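From the floor: bin picking on the second line, and what changes in October planning

Restex employee newsletter, Mon 25 September

The bin picking cell next to the second line has been running in trial since June. Several people have asked for something in writing about what it does now, what it is meant to do, and which jobs it touches. This item covers the main points. The full trial notes are in the binder at the line lead's desk and anyone can read them on shift.

The work being automated is the sorting of short bar stock. Cut bars come off the saws in mixed colors, coated for the two product families we run, and somebody has to take them out of a metal bin, separate red from green, and lay them in the feed tray with the ends the same way. On day shift this job has been shared among the people on the second line, in turns of two hours. On nights it has usually gone to one person for the whole shift. It is light work per piece and hard on the hands and neck over a week. The injury log for last year had more entries for wrist and thumb strain at that station than at any other hand station in the building, and it was the first place people named in the spring survey when asked what job they would hand over.

Komach supplied the arm and is responsible for the picking software. The mounting, the guarding and the tray fixtures were made in our own shop. The first fixtures were cut too shallow and had to be redone, and that cost us two weeks in July. Bars kept riding up over the lip when the tray advanced. The new ones are deeper and have a sloped lead-in, and the shop has drawings on file if a third set is needed.

During the trial the cell is fed small loads. A few bars are placed in the bin, the arm picks them, and whoever is assigned to the cell writes down what it did with each one. The reason for starting small is that the picking system has to learn where bars end up against a wall or next to each other, and it is easier to see what went wrong with a few pieces than with a full bin.

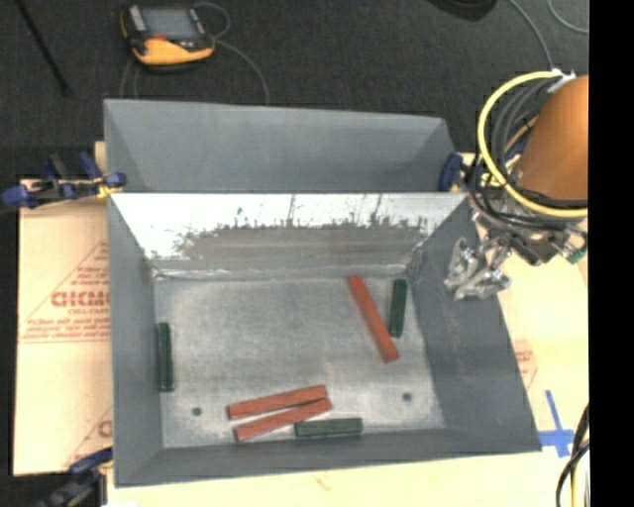

Bars lying flat in the open are the simple case. Bars against a wall are harder, because one finger of the gripper has to fit between the bar and the metal. Two bars nearly touching are harder again. In June the arm would try for both and drop one, or push the pair into a corner and stop. Komach changed the approach in August so that it moves to a different bar first and comes back. This has helped, but it has not fixed the corner problem, and at present a person still has to reach in and free a bar several times a shift. The rule for that has not changed: cell stopped, pendant in your hand, then reach.

The trial target set at the start was 600 picks in a shift without a person touching the bin. The best shift to date reached 872 picks in total, but with stops, so it does not count toward the target. We are reporting both facts because the larger number has been going around the break room by itself and gives the wrong idea of where things stand.

Setup will look different when the cell goes from trial to regular use. Clamps and tape are fine for a trial, where positions get changed often, and they will be replaced with bolted locators before any production load is run. Please do not move a clamp to make room for something else. If a bin shifts even a little, the arm has to be taught the position again, and that takes most of an hour. If you need the space, tell the line lead and it will be logged.

Now to the jobs.

No position on the second line is being removed. The head count for the line in the October plan is the same as it was in the spring, 14 across both shifts. The sorting turns will come out of the rotation once the cell passes its target three shifts in a row, and the hours will go to three places. Most will go to end inspection, where we have been short since the Massawe order started. Some will go to changeovers, which are now done by whoever is free and are often late for that reason. The remainder will go to the cell itself, which needs a trained person on every shift to load, clear and restart it.

That last job is new and has a name on the schedule, cell tender. It is paid at the same grade as machine setter, one step above the sorting station. It is open to anyone on the second line first, then to the rest of the floor. You do not need a background in programming. You need the lockout card, the pendant course, and a signed-off shift beside somebody who already has both. The pendant course is 50 dollars through the Hinda training center, and the company pays it up front, so there is nothing to claim back. It takes a day and a half and is counted as paid time. Two seats are held for night shift in each session.

The people who have been assigned to the cell this summer were asked what they would want others to know before signing up. Their answers were written down by the line lead and are given here without names, as they asked.

The work is slower than it looks. A lot of it is standing and watching, and the tiredness at the end of a shift is a different kind from the tiredness after sorting. Bring a mat. Mats are now on order for the cell and should be there before the first regular shift.

The pendant is simple once you have used it for a day, but the fault messages are badly worded and two of them say nearly the same thing while meaning different problems. A sheet with plain versions is taped inside the cabinet door. Add to it if you find a message that isn't there.

It is lonely compared with the line. Sorting was dull but you could talk. The cell sits off to the side, and the person there misses what goes on. Because of this, tender shifts will be limited to four hours at a time, with the other half of the shift spent on the line. That limit was asked for by the people doing the work, and it is written into the October schedule.

There were also questions at the last floor meeting that did not get a full answer.

On whether the arm will be used for other stations: nothing is planned. The gluing table was looked at in the spring and dropped, because the parts vary too much. If another station is considered, it will be posted on the board before any equipment is ordered, and the people who work there will be asked first. This was agreed with the floor representatives and the signed copy is posted.

On whether pick counts will be used to compare shifts or people: no. The counts are kept for the cell. They depend mostly on how the bars land in the bin and have little to do with who is standing there. The log sheet used to have a column for initials, and that column has been taken off. The record of who was on is kept in the ordinary shift schedule like everything else.

On people who prefer sorting: a few of you said you like the station and would keep it if you could. Hand sorting will continue for odd lengths and for any bars that come back from coating with runs or bare spots, which the cell is not set up to judge. That comes to a few hours a week. If you want those hours, put your name on the sheet and they will be given out in order of signing.

On noise: the compressor for the gripper has been moved behind the partition. If it still bothers you at the packing end, say so. A reading was taken there after the move and was under our limit, but that was with the dock door closed.

On what happens if the cell never reaches the target: it stays a trial until the end of the year. If it has not had three clean shifts by then, the lease on the arm ends, the station goes back to the way it was, and the cell tender grade goes with it. Anyone who took the pendant course keeps the card, and it is good at any site that uses the same controller. End inspection would then need to be staffed some other way, and we do not have a plan for that yet.

Sign-up for the first pendant session closes at the end of this week. The sheet is by the time clock. Night shift can leave a note in the line lead's tray.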